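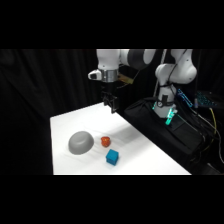
Home Modules Timetable Handouts Contact

Filed under: Building Physics / Room Acoustics / Handouts

Handout 4: Reverberation time and hung absorbers

Lecturer: Lejla Vukadinović. Lab sessions: Spyros Golob.

4.1 Definitions

The reverberation time T of a room is the time taken for the sound pressure level to fall by 60 dB after the source has stopped. In most rooms the background noise is too high for a full 60 dB fall to be measured. The slope is taken over a shorter range, usually from 5 dB to 25 dB or from 5 dB to 35 dB below the starting level, and extended to 60 dB. The results are written T20 and T30. State which one you have used. A bare "T" in a lab report will be returned.

The absorption coefficient α of a surface is the share of incident sound energy that isn't reflected. It depends on frequency and on the angle of incidence. Published tables normally give random-incidence values in octave bands from 125 Hz to 4 kHz. Values slightly above 1 occur in these tables. They come from edge effects in the test chamber and are commonly cut back to 1 before use.

The equivalent absorption area A is the sum of each surface area multiplied by its coefficient, in square metres. People, chairs and loose objects are added as a fixed area per item.

4.2 Sabine's formula

T = 0.161 V / A

V is the room volume in cubic metres. The constant has units of seconds per metre and assumes a speed of sound near 343 m/s.

The formula assumes a diffuse field, that is, equal energy density everywhere and equal flow in all directions. It fails in rooms with a high average coefficient: with α = 1 on all surfaces it still gives a finite time. Eyring's version replaces A with −S ln(1 − ᾱ), where S is the total surface area and ᾱ the mean coefficient. For ᾱ below 0.2 the two are close enough for this course.

4.3 Curtains as porous absorbers

A heavy curtain works by viscous friction. Air moves through the weave and loses energy as heat. The loss is greatest where the particle velocity is greatest. At a rigid wall the velocity is zero, so cloth laid flat against plaster does little at low frequencies.

Hanging the cloth at a distance d from the wall places it at a velocity maximum when d is a quarter of a wavelength, at normal incidence:

f = c / (4d)

For d = 0.1 m, f is 858 Hz. For d = 0.2 m, f is 429 Hz. At twice this frequency the cloth lies at a velocity minimum and absorption dips. Folds spread the distance over a range of values and smooth out the dip. They also increase the amount of cloth per metre of track. Fullness of 100 per cent means that the cloth is twice as wide as the track.

Flow resistance matters as much as weight. A cloth with a sealed backing may be heavy and still absorb poorly at high frequencies. Hold the sample to the mouth and blow: if no air passes, ask for test data before using any tabulated value.

4.4 Worked example

The Brikonen seminar room measures 11 m by 8 m by 4 m. It is empty, with painted plaster walls. The measured T20 at 1 kHz is 2 s.

Volume: V = 352 m³
Total surface: S = 328 m²
Existing absorption: A = 0.161 × 352 / 2 = 28.3 m²
Mean coefficient: 28.3 / 328 = 0.09, so Sabine is acceptable.

A curtain is hung over the whole of one long wall, 44 m². Take α = 0.60 for the curtain and 0.05 for the plaster it covers.

Gain: 44 × (0.60 − 0.05) = 24.2 m²
New absorption: 52.5 m²
New time: T = 56.7 / 52.5 = 1.08 s

The commonest error is to add 26.4 m² and forget to take away the covered plaster. The second is to use the area of cloth in place of the area of wall. Tabulated coefficients for draped fabric already include the fullness stated in the table.

With all the treatment on one wall the field is no longer diffuse. Sound travelling between the bare short walls decays more slowly, and the measured result is often longer than the predicted one.

4.5 Exercises for the lab group

a. Repeat 4.4 at 125 Hz with α = 0.07 for the curtain and 0.02 for plaster. Assume the same starting time.
b. Find the wall distance that puts the first velocity maximum at 250 Hz.
c. Split the curtain between two adjacent walls, keeping its total area. State what changes in the Sabine result and what may change in the room.

Hand in to the Istillow office by the end of the teaching week.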